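Making a Drawstring Marble Maze from Felt

A marble maze is a flat fabric pad with channels sewn into it and one marble trapped inside. The child pushes the marble along the channels with a finger, from the start to the finish. The pad folds flat, makes almost no noise and can be washed by hand. The version on this page adds a drawstring bag, cut from the same fabric, so that the pad has somewhere to live when it goes in the car.

Sewing time is one evening for someone used to a machine. A child of seven or eight can draw the maze and pin the layers. The machine stitching should be done by an adult or a practiced older child.

The finished pad is a gift for ages four and up. Do not give it to a child under three. A marble is a choking hazard, and a seam that has been pulled and chewed will open sooner or later.

Materials

Two pieces of wool-blend felt, 9 by 9 inches, for the pad
Two pieces of plain cotton, 11 by 13 inches, for the bag
30 inches of cotton cord, 1/8 inch thick
All-purpose polyester thread in a color that shows against the felt
One glass marble, 5/8 inch
One sheet of plain paper, at least 9 by 9 inches
Water-soluble marking pen
Ruler, pins, fabric scissors, safety pin
Sewing machine with a size 90/14 needle

Choice of felt matters more than anything else on the list. Acrylic craft felt stretches along the channels after a few weeks and the marble begins to jump from one lane to the next. A wool blend with at least 20 percent wool holds its shape. I use Premik felt in the medium weight. The heavy weight from the same maker is too stiff for small fingers to push the marble through, and the light weight shows every pin hole.

For thread, Nastitz 2829 is a mid gray that shows on both dark and pale felt, and one spool will do several pads. Any polyester thread of the same weight will work. Avoid cotton thread for the maze lines, as it frays where the marble rubs against it.

Drawing the maze

Draw the maze full size on paper before marking any fabric. Start with a 9-inch square. Rule a border 1/2 inch inside the edge on all four sides. The border is the outer seam, and everything that follows takes place inside it.

Divide the remaining 8-inch square into a grid of 1-inch squares. Each square is one step of the maze. A 5/8-inch marble needs a channel 1 inch wide when measured flat. The two layers of felt have to rise over the marble, and this uses up the width. If your marble is larger, make the channels wider before you go on. A 3/4-inch marble needs 1 1/4 inches, and the grid will then have six squares to a side with some margin left over.

Pick two corners of the grid, one for the start and one for the finish. Draw a single path between them in pencil, passing through the middle of the squares. Let it turn often. Then add three or four side paths that leave the main path and stop. Go over the walls between the paths with a dark pen. Every wall should lie on a grid line.

Check these points before going on:

Walls do not need to touch the border, but a wall that stops less than 1 inch from another wall makes a gap the marble will not pass.
No path should cross another at an angle. Keep all turns square.
Leave at least one square free at each end of a wall that stands alone.

Test the drawing by running a pencil along it from start to finish. For a child of four, a path with five or six turns is enough. An eight-year-old will want twice that, and dead ends long enough to be worth backing out of.
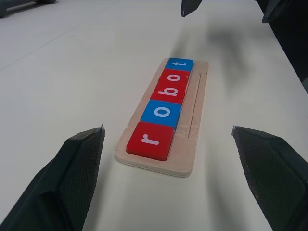

Marking the felt

Place one felt square over the drawing on a window or a light box. Medium felt lets through enough light to follow a dark pen line if the room is dim. If the line does not show, pin the paper on top of the felt and push the tip of the marking pen through the paper at each corner and wall end. Remove the paper and join the dots with a ruler.

Mark the start with a small circle and the finish with a star. These can be embroidered at this stage, before the layers are joined. Six strands of floss in backstitch will do. Keep the knots small and on the inner face, and keep the stitching flat, or the marble will catch on it.

Test the pen on a scrap first. Some inks turn brown under an iron and will not wash out after that.

Sewing the maze

Put the two felt squares together with the marked side up. Pin along the walls, not across the channels, and use enough pins that the layers cannot creep. Felt does not slide much, but on a pad with many short seams a small shift at one side will show as a wrinkle at the other.

Set the machine to a straight stitch, 2.5 mm long. Set the presser foot pressure one step lighter than for cotton, if your machine allows it.

Sew the inner walls first. Begin with the ones nearest the center of the pad and move outward. At each wall end, take three stitches backward and three forward. Do not use the thread cutter. Leave tails of 3 inches, pull the top tail through to the back with a hand needle, tie it to the bobbin tail and bury both between the layers. The ends of the walls take the most strain, and a cut tail will work loose there.

At each corner, stop with the needle down, lift the foot, turn the pad and lower the foot again. A corner sewn as a curve makes the channel narrow on one side.

When all the inner walls are in, sew the border on three sides only. Drop in the marble and push it to the far side of the maze with your finger. Try the full path now, holding the open side shut with pins or clips. Unpicking a wall is easy at this point and hard after the last side is closed.

If the marble sticks, the channel is too narrow at that spot. Unpick the wall, move it 1/8 inch and sew it again. If the marble slips past the end of a wall where it should not, lengthen the wall by 1/4 inch.

Move the marble well away from the open side and sew the last side of the border. Then sew all the way around a second time, 1/8 inch outside the first line. The double seam is not optional. It is what keeps the marble in. Trim the felt to 1/4 inch outside the outer line with plain or pinking scissors. Felt does not fray, so no binding is needed.

Rinse out the pen marks with cold water and dry the pad flat.

Making the bag

Lay the two cotton pieces right sides together with the short sides at top and bottom. Mark a point 2 1/2 inches down from the top on each long side. Sew from one mark down the side, across the bottom and up to the other mark, with a 1/2-inch seam allowance. Backstitch at both marks.

Press the seams open, and continue the fold up past the marks to the top edge. Stitch down the turned edges of both openings, 1/4 inch from the fold.

For the casing, fold the top edge of each side down 1/4 inch and press. Fold down again by 1 inch and press. Sew close to the lower fold. You should have two casings, front and back, each open at both ends. Turn the bag right side out and push out the corners with something blunt.

Fasten the safety pin to one end of the cord. Run it through the front casing and back through the other, so that both ends come out at the same side. Tie the ends in one overhand knot. 30 inches leaves a tail short enough to be safe for this size of bag. Do not add a second cord for young children, and do not use a longer one to make a shoulder strap.

The finished bag is 10 inches wide. The pad slides in flat.

Care

Hand wash the pad in cool water with mild soap and press it between towels. Do not wring it, and keep it out of the dryer – a wool blend will shrink enough to lock the marble in place. The bag can go in the machine at 60 degrees Fahrenheit or whatever your cold cycle happens to be.

Look over the border seam once a month if the pad is in regular use. Any broken stitch on the inner line means the pad should be sewn again before it goes back to the child.

Variations

A round pad works with rings in place of a grid. Draw the rings 1 inch apart and leave a gap in each one. The border is harder to sew evenly, and I would not start with it.

For a quieter pad that is also lighter, use a wooden bead of the same size with the hole filled. Rindden sells solid wooden balls in a pack, and these roll a little slower than glass. The 5/8-inch size fits the channels given above with no change.

Cotton can replace the felt on the top layer only. Quilting cotton from Doucette has a tight enough weave, but cut it 1/2 inch larger all around and turn the edge under before sewing the border. The marble will move faster against cotton, so a longer path is a good idea.

For a group, mark and pin all the pads ahead of time and leave only the drawing of the start and finish signs to the children. Expect around 20 minutes of machine time per pad once the settings are right.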